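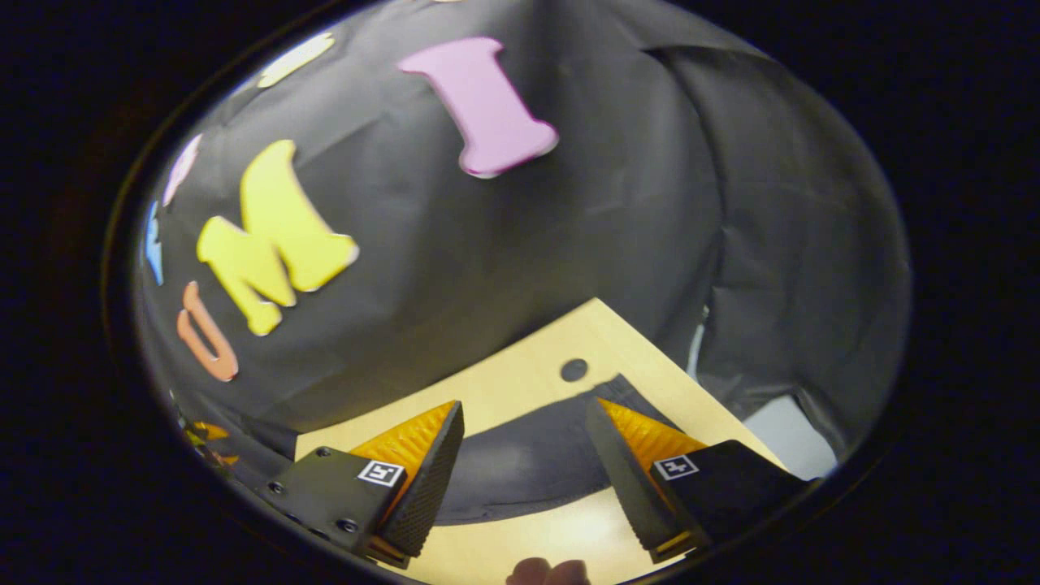
九月，上午八时，Stevens楼一层活动室

晨间到岗后，先行开窗通风，核对昨日记录。本日工作安排为继续布置字母展示，并整理与之有关的材料、工具和台账。本室承担Grenudmont学习中心低龄组的英文启蒙课程，新学期开课在即，展示须于开课前完成，供学员入室后即可观看、辨认。昨日记录末尾所列未完事项有三：黑色底纸的固定尚未复查，字母库存尚未与送货单对照，说明卡尚未定稿。本日以此为序逐项办理。

先复查底纸。本次展示选用黑色纸作底，未沿用上学期的浅蓝色平板纸。选黑色的意见，系本人于暑期整理旧展示材料时提出：浅蓝底上，蓝色和淡紫色的字母从门口望去辨认困难，低龄学员坐得稍远即须起身走近，课堂秩序受到影响。黑底与浅色、亮色字母反差较大，黄色尤为醒目。意见提出后，低龄组教师曾有顾虑，认为黑色过于沉重，不适合幼儿。经以一小块样纸试贴，教师于门口、窗边及后排座位分别观看，同意采用。

底纸的处理办法亦与往年不同。以往求平整，贴纸时反复刮抚，遇有气泡即揭起重贴，费时甚多，且揭贴两次后纸边多有破损。此次将纸先行揉皱，再展开覆于圆拱形的支撑之上，任其保留折痕。皱纸不显气泡，亦不显指印，纸面起伏处受光后略有微光，观之不至于呆板。需要记录的是，揉皱的纸较平纸短缩明显，昨日裁纸时本人按平纸尺寸计算，覆上以后下缘不足，不得不另裁一幅补接。今后裁纸，应先揉后量，切勿先量后揉。此条已抄入材料使用须知。

八时四十分，沿底纸四周检查一遍。上部及两侧固定牢靠，用手轻拉无松动。下缘与桌面相接处有一道折，昨日仅以胶带临时压住，今日揭去旧胶带，改从纸的背面重新粘贴，使胶带不外露。所用胶带为库房存货，黏性较强，揭旧胶带时带起纸面一小片黑色，露出浅色纸芯，已用黑色蜡笔涂补。涂补处近看与周围略有差别，站立于一步之外即不易察觉。

桌面为浅色木质，昨日已用湿布擦拭，今日复以干布擦拭一遍。桌面靠里处有一小圆孔，低龄组学员素有将纸屑、橡皮屑塞入孔中的习惯，上学期末清理时曾取出不少。此次布置，下缘压纸时特意让开圆孔，便于日后清理。是否加装盖子，已向后勤部门询问，尚待答复。答复之前，拟在课前提醒学员，不另作处理。

上午九时三十分

核对字母。本学期所用泡沫字母由Zellico供应，送货单所列数量为200枚，大写、带衬线，颜色分粉、黄、橙、蓝、淡紫等数种。按本室规定，凡新到教具须当面清点，但送货当日适逢家长咨询，仅核对箱数即行签收，实属疏漏，应在此如实记载。今日将全部字母倒入浅盘，连同已贴于底纸上的一并计算，逐枚点过，与送货单相符。

清点之际，按字母分拣入格。发现元音字母备量偏少，而Q、X、Z等不常用字母与其余字母数量相当。对拼词活动而言，此种配比并不相宜。去年秋季拼写学员姓名时，即因字母A不敷使用，以倒置的V加纸条代替，学员当场指出有误，教师只得临时更换活动内容。已拟就一份补充请购单，请Zellico就元音字母单独报价。若对方仅按整套出售，则考虑自行以泡沫板裁制，颜色与原件力求接近。

就材质而言，泡沫字母较为厚实，表面无光，触感柔软，适合低龄学员抓握。其上下两端的衬线较宽，字形端正，利于辨认，亦有不便之处。本中心习字课所授的大写I为一竖，与带上下横的I形状不同，部分学员初见粉色的I时，或会误认为其他符号。此事于上学期已有先例，有学员称之为“梯子的一格”，也有学员坚持认为是横放的H。教师意见不一：有主张统一改用无衬线字母者，理由是初学阶段宜避免歧义；亦有主张保留者，理由是学员在课外书籍与路牌上终究会遇到各种写法，早见无妨。本人倾向于后者，已建议在说明卡上并列两种写法，由教师在首课时作简短讲解。

另有一项须注意。M旋转以后容易与W相混，U旋转以后易与C相混，N与Z亦然。展示中的字母沿弧线粘贴，各有倾斜，M与U的倾斜尤为明显。设计之初，本拟令全部字母保持直立，仅位置沿弧线排列。试贴后，观感生硬，字母与弧线之间似无关联，遂改为随弧线转动。由此带来的辨认难度，低龄组教师认为尚在可接受范围内，并可借此设置一项练习：请学员侧头观看，说出字母名称，再以手中的同一字母摆正对照。该练习已列入首周教案。

上午十时四十五分

茶歇之后，继续处理字母粘贴事宜。粘贴材料曾比较过三种。双面胶片黏性稳定，但皱纸表面高低不平，胶片仅有凸起处能够接触，受力面积小。液体白胶可填充低处，但水分使纸面发软，字母在胶干之前缓慢下滑，须以手扶持，且溢出的白胶在黑纸上格外显眼。可重复使用的蓝色胶泥揉软后能随纸面起伏，取下时亦不伤纸，缺点在于用量较大，室温高时易软。综合比较，以胶泥为主，较重的字母在衬线处加贴一小块双面胶片。

胶泥须揉至柔软方可使用。今日本人揉胶泥所费时间，超过粘贴所费时间。库存胶泥系去年购入，开封后未密封保存，外层已发硬，须剥去外层，取内芯使用。已将余下的胶泥装入带盖小盒，并在盒盖上写明开封月份。请各班教师取用后务必盖严。

粘贴时应从背面确认字母的正反。对称字母如M、I、U，正反皆可，泡沫两面颜色一致，误贴亦无从察觉；而F、G、R等字母一旦反贴，即成错字。上学期曾有一枚反贴的R在墙上保留两周之久，直至一位家长来信提出方才更正。该信现存于意见册内，措辞颇为客气，但对本室而言仍应引以为戒。自本学期起，展示完成后须由未参与粘贴的教师独立检查一遍，检查人于台账签字。

关于颜色的搭配，事先未作严格规定，仅要求相邻字母不取同色。粉、黄、橙依次而下，蓝与淡紫列于边侧，冷暖相间。淡黄一种，颜色甚浅，在强光下几乎泛白，若置于近窗一侧，上午时段恐难以分辨。本室窗户朝东，开课时间又多在上午，此点不可忽视。处理办法有二：更换颜色，或调整窗帘。考虑到字母库存中可替换者有限，先以调整窗帘应对，将靠近展示一侧的纱帘放下，另一侧照常拉开，使室内亮度不致过低。首周过后，再视教师反馈决定是否更换。

正午十二时十分

午间于办公室撰写说明卡文字。说明卡的用途在于向家长说明展示的教学目的，并非面向学员，故用语应简明、准确，不使用过多装饰。初稿文字如下：

“本展示供低龄组学员认识英文大写字母。字母以泡沫材料制成，学员可在教师指导下触摸，请勿自行取下。字母随弧线倾斜排列，意在帮助学员从不同角度辨认字形。如学员在家中亦有兴趣练习，可使用纸板、布料等安全材料自行剪制，不必另行购买。”

初稿送低龄组教师传阅。反馈意见主要集中于“请勿自行取下”一句。有教师认为，此句既然面向家长，则语气略显严厉，且学员并不阅读说明卡，实际效果有限；建议改为“观看后请协助学员将字母留在原处”。另有教师认为原句明白，无须改动。经权衡，采用修改后的句子。末句“不必另行购买”予以保留。往年有家长询问购买渠道，并误以为中心要求每户自备教具，加此一句可免误会。

说明卡的字体大小亦作了调整。初次打印的样张，字号偏小，立于门口无法阅读。第二次打印时放大，一张纸容纳不下，须分作两张。家长在接送时间内停留短暂，分作两张恐无人读完。遂删去关于皱纸工艺的一段介绍。该段本人颇费斟酌，写明了揉纸、展开及覆盖的步骤，现移入本日记，以备日后查考：

取黑纸一幅，自四角向中心收拢，双手握成团，力度以纸不撕裂为限；放开后沿纸边缓缓拉展，不必追求平整；再握、再展一次，使折痕细密；覆于支撑之上时，自顶部开始，向两侧及下方顺势放下，余量收于背面。若有裂口，从背面以纸条补粘。纸色在折痕处会变浅，属正常现象，无须涂补。

午间另接Trurkona来电。该机构为邻区的教学展具借用点，本中心与其素有往来。对方询问上学期借出的展示架何时归还。经查，展示架现存于Stevens楼二层储物间，并无损坏，仅缺一枚固定用的螺栓。已答复将于本月内送还，螺栓由本中心购配。借用登记簿上未写明归还期限，系当时疏忽，今后借入物品须同时登记归还月份。

下午二时

低龄组教师入室察看。察看时，各人自门口、地垫、靠墙座椅等不同位置观看，并蹲下以幼儿视线高度查看。此种查看办法值得坚持。成人站立所见与幼儿所见差别颇大，去年海洋主题展示中，成人所见为整排鱼群，幼儿坐于地垫上所见多为桌沿与胶带。本次展示的弧线自上方延伸至左下方，低处亦有字母，坐姿可见，站姿亦可见，高度分布较为适宜。

教师提出意见数条，逐一记录如下。

其一，橙色U较窄，形状单薄，与厚实的黄色M相邻时显得轻。建议换一枚较宽者。经查库存，同为橙色的U均为此种尺寸，如更换则须改用其他颜色。经商议，暂不更换。

其二，底纸黑色面积较大，除字母以外可否添加星形、圆点等装饰。本人认为，展示的目的在于辨认字母，装饰过多易分散注意；低龄组教师则认为，幼儿对故事情境的兴趣大于对字形本身的兴趣，若将黑底说成夜空，字母说成夜间出行的队伍，讲解时更易入题。双方意见均有道理。商定先不添加装饰，首课时由教师口头讲述夜空故事，学员如有兴趣，可自制小星，择其牢固者逐步贴上。如此，装饰的增加由学员参与完成，展示本身亦可随学期推进而有所变化。

其三，学员触摸时是否会抠取泡沫边缘。泡沫材料遇指甲即留痕，反复抠取则成碎屑，幼儿有放入口中之虞。此条事关安全，应予高度重视。处理意见：触摸活动限于浅盘中的备用字母，由教师在场指导；已粘贴的字母以观看为主；每日课后检查一次，凡有缺损者立即取下。说明卡中“可在教师指导下触摸”一句，随之改为“教师将提供同样的字母供学员触摸”。

其四，桌沿转角是否需要防护。桌角经查已属圆钝，但幼儿奔跑时仍可能碰撞。已领取软质护角，待核对尺寸后安装。

意见讨论完毕，教师请本人说明弧线排列的次序。本人答复：此次不拼成固定单词，亦不按字母表顺序排列。若按字母表排列，学员易凭歌曲顺序背诵，看似认识，换一处则不识；若拼成单词，则所用字母受限，且幼儿尚未进入拼读阶段。打乱次序以后，学员须逐个辨认字形，方能说出名称。该答复得到教师认可，并要求写入教案附注，以免代课教师误认为贴错次序而自行调整。

下午三时二十分

整理剪裁余料。黑纸余料按大小分作两类，较大者卷起存入纸筒，较小者平放于抽屉，供学员撕贴使用。揉皱后的余料不宜平放，占用空间较多，另置一袋。黑色纸屑落于浅色桌面与地面十分显眼，清扫反较浅色纸屑容易，此为意外便利之处。

库房纸张一并盘查。账面所载白色复印纸为1000张，彩色卡纸按色分包，均未拆封。黑色卷纸因本次布置用去较多，余量只够制作小幅展示，已列入下月请购。请购时须注明“非覆膜”。覆膜黑纸表面光滑，揉后折痕不易保留，反光亦较强，曾于去年误购一卷，至今未能用完。该卷现放于货架最下层，标签上已注明用途限制，可用于包裹书籍或铺垫颜料台。

字母收纳亦作改进。原先各色字母混装于一大盒，每次取用须全部倒出翻找，既费时间，又易遗失。今日改用分格盘，以字母为类，不以颜色为类。曾考虑按颜色分类，外观固然整齐，但教师备课时所需者为某一字母，并非某一颜色，按颜色分类仍须翻找。分格盘格数不足以容纳二十六个字母各占一格，故将使用较少者两两合并，格边贴注标签。标签以铅笔书写，待使用一段时间后再行定稿。

分拣中发现，M与W在盘中难以区分。两者字形相近，细看可见衬线与中间斜笔有所不同，匆忙之间极易误放。本人自行分拣时亦曾误放两枚，复核时方才发现。拟在W的背面以铅笔画一短横作为标记，该标记仅供教师收纳时识别，不面向学员。6与9的泡沫数字亦有同样问题，待字母标记试用后再作处理。

护角于此时试装。尺寸相合，但背胶与木质桌面贴合不甚紧密，按压片刻后仍有翘起。已以重物压住，待明日复查。若仍不牢，则改用绑带式护角。

下午四时十五分

家长接送时段，活动室门照例敞开。有数位家长在门口驻足，询问新学期课程安排，并就展示提出疑问。问题多集中于何时开始学习小写字母。答复为：先以大写字母辨认为主，小写字母于学期后半段引入，具体进度由任课教师视班级情况决定。另有一位家长询问黑色纸张是否掉色，担心学员衣物沾染。此问甚为切实，本人当即以白色湿纸巾在余料上擦拭，纸巾上略有灰痕。干擦则无。由此可知，底纸应避免受潮，布置附近不宜放置水彩、水杯。原定于同一桌面进行的水彩活动，改至靠水池的长桌进行。此项调整已通知低龄组教师，并在桌面使用表上更正。

若非家长提问，此事极有可能于首课方才暴露。今后选用深色纸张、布料，须先作擦拭试验，并将结果登记于材料卡。材料卡现有项目为名称、来源、数量、存放位置四栏，拟增设“遇水情况”一栏。

下午五时

闭室前检查。纱帘已按上午所定放下一侧。剪刀、裁纸刀已收入带锁抽屉，胶泥盒已盖严，分格盘已归架。展示上的字母逐枚以指腹轻按一遍，粘贴情况登记于台账。独立检查人一栏尚为空白，须待明日由未参与粘贴的教师完成。

本日支出仅有两项，一为护角，一为螺栓。螺栓购置后发现，五金店按包出售，每包5枚，而所需者仅一枚，余者登记入库，存放于工具盒内小袋。护角由中心库房领取，不另计费用。两项单据已粘贴于支出簿。

尚待办理事项列后：
护角是否牢固，明日晨间复查。
圆孔加盖一事，后勤部门答复后办理。
说明卡终稿打印，核对字号后张贴于门侧，不得遮挡疏散示意图。
Zellico元音字母报价，收到后附入请购单。
Trurkona展示架，螺栓配齐后打包送还，并索取回执。
首周教案附注，补写字母次序说明及夜空故事要点。
W背面标记，逐枚完成后在分格盘标签旁注明。

关于展示的保留期限，今日未能议定。低龄组教师希望保留至学期结束，以便学员反复观看；中龄组则提出，十一月需使用同一位置陈列阅读作品。本人意见是，以皱纸为底的布置拆卸后难以照原样恢复，如需移动，宜连同支撑整体搬移，不宜先拆后装。整体搬移则须考虑门宽与走廊转角，明日拟携卷尺量取门框及走廊尺寸，再与两组教师商议。

下班前，复印本日记录一份，存入活动室文件夹。另有一页草稿，记有数种弧线排列的示意，线条潦草，原拟弃置，经考虑仍附于文件夹末页，供下学期布置时参考。五时二十五分，关闭照明，锁门，钥匙交回一层服务台。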